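4. Budgeting for a shared manipulation workspace

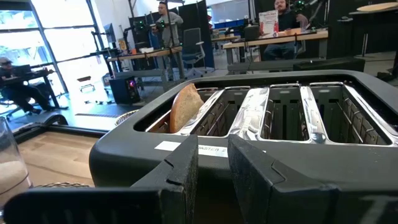

Figure 3. Toaster task seen from the wrist camera, with one slice of bread in the leftmost slot and the gripper fingers open in front.

The kitchen tasks were the last to be added to the Plimside plan and the first to show where the plan was wrong. Our original budget, drawn up in March, treated each station as an arm, a gripper, a set of cameras and a bench. Household items were entered on a single line called "consumables". The toaster task (Figure 3) made us split that line in two, and we now think any group costing similar work should start with it split.

4.1 Household items

We set aside 700 pounds for household items for the first year. Items fall into two classes. Fixed items, such as a toaster or a kettle, stay at one station and are replaced only when they fail. Used items, such as bread, cups and packaging, are bought again and again, and their cost depends on how many hours the station runs. In the first draft we priced only the fixed items. By the time of the first review, used items had taken 268 pounds of the budget, most of it in small orders that carried their own delivery charge. Ordering once a month would have saved a good part of this.

Spares need a decision early on. A policy trained with one toaster may do badly with another whose slots are spaced or angled differently, and shops drop models without notice. We recommend buying a second unit of the same model on the same order. Four-slot models cost more than two-slot models but give more target positions for each unit bought, and a slice can be placed in one slot while the others are left free. Shiny trim around the slots, as on the unit in Figure 3, should be weighed at this stage too. Bright reflections can make edges harder to find in wrist camera images, and a matt unit may be the cheaper choice once extra labelling time is counted.

4.2 Grippers and finger pads

Finger pads were priced as part of the gripper in the supplier quotation from Kikudura. In use they are a wearing part. We changed the budget so that pads have their own line, with five pairs held in stock for each arm. The quotation from Karimi listed pads separately from the start, which made the two offers look further apart than they were. Before comparing quotations, we suggest asking each supplier for the price of the gripper without pads, the price of a pair of pads, and the usual delivery time for pads alone.

Mounts should be checked at the same time. One of the mounts we considered did not fit our arms without an adapter, and the adapter added 738 pounds across the site. The amount was small against the cost of the arms, but it was not in the approved total and had to go back for sign-off, which held up the order.

4.3 Floor space and shared use

Benches, desks and computers share one room at Plimside, and staff work at desks close to the stations. This keeps rent down and lets one person look after more than one task. It also means that daylight from the windows reaches the work area. We had no line for blinds or fixed lighting. A later plan for the Plunham site includes both, along with extra sockets at each bench so that kitchen appliances do not share a supply with the computers.

Costs in this section are those held on file at Aug 8, 2023. They leave out staff time, which is treated in Section 5, and the price of the arms themselves, which was fixed under an earlier contract.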